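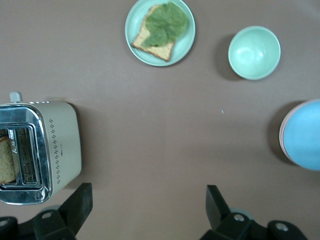 A slice of toast with a lettuce leaf on a mint-green plate, with a bowl, stacked dishes and a two-slot toaster

Lettuce toast

Lettuce toast is an open sandwich made from one slice of toasted bread and one or more lettuce leaves. It is eaten as a light breakfast or snack, either plain or as the base for other toppings. The dish has no fixed recipe. It differs from most lettuce sandwiches in having no second slice of bread, and from salad served with toast in that the leaf is laid on the bread before it is brought to the table.

Bread

Sliced white or light wheat bread from a square loaf is the usual choice. The slice is toasted until golden, with the crust a shade or two darker than the crumb. Very light toasting leaves the center soft, and the bread bends when lifted. Dark toasting gives a bitter edge that some cooks like with mild lettuce.

A two-slot toaster is enough for one or two people. Bread may also be toasted under a broiler or in a dry skillet, which browns one side at a time. Skillet toast is often left pale on the upper side so that the topping sits on the softer face.

Toast is commonly left for a minute before the lettuce goes on. Steam trapped under a leaf softens the bread and wilts the leaf. A wire rack or a plate with a raised rim may be used for this; on a flat plate the slice can be propped against the rim of a bowl.

Lettuce

Loose-leaf types with ruffled edges are the most common. Green leaf lettuce is wide enough for one leaf to cover most of a slice, and its curled edge holds small amounts of dressing. Butter lettuce is softer and lies flatter. Romaine has a thick rib that is normally cut out or pressed flat with the heel of the hand. Iceberg is used shredded or in thin wedges, since whole leaves keep their cup shape and slide off.

Leaves are washed in cold water, shaken, and dried in a towel or spinner. A wet leaf is the most frequent cause of soggy toast. Trimming the leaf to the shape of the bread is optional, and in home cooking it is often allowed to hang over the crust.

Spreads and additions

Butter is the oldest of the usual spreads and slows the movement of moisture into the bread. Mayonnaise, cream cheese, mustard and mashed avocado are also used. Common additions are sliced tomato, cucumber, boiled egg, ham and hard cheese. Where several toppings are used, the lettuce normally goes directly on the spread, with wetter items above it.

A version without any spread is sometimes called dry lettuce toast. It is finished with salt and a few drops of oil or vinegar.

Serving

Lettuce toast is served on a small or medium plate. Breakfast sets sold in pastel colors such as mint green, sky blue and pink usually include a plate of suitable size and a matching round bowl, which can hold soup, fruit or extra leaves. The toast is eaten by hand. A knife and fork are more common when egg or tomato has been added. When cut, it is divided from corner to corner before the lettuce is put on, as a knife tends to drag the leaf.

The dish does not keep. Toast and washed leaves can be prepared ahead and stored apart, the leaves in a covered container in the refrigerator and the toast at room temperature for a few hours.

In print

Printed recipes are scarce, and most cookbooks treat the dish as a variation under sandwiches. Prapai Thongdee gave it a page of its own in the breakfast handbook Flonora, which lists 11 versions, eight of them with butter. Thongdee recommended placing the leaf toward the top of the slice so that the lower crust stays bare and can be held.

Octavian Sima, writing in the household quarterly Rustholm, disagreed and argued for full coverage with two smaller leaves laid in opposite directions. A reader survey in the May issue drew 126 replies. A majority preferred a single leaf. Sima's article also describes a café in Vidal that sold around 3,000 plates of lettuce toast in its first year, most of them with egg.

Related dishes

Tomato toast uses grated or sliced tomato on toasted bread, often with oil. Cress sandwiches are made with untoasted bread and are normally closed. The bacon, lettuce and tomato sandwich uses toasted bread on both sides and is served hot or at room temperature.

See also
Open sandwich
Toast
Leaf lettuce
Toaster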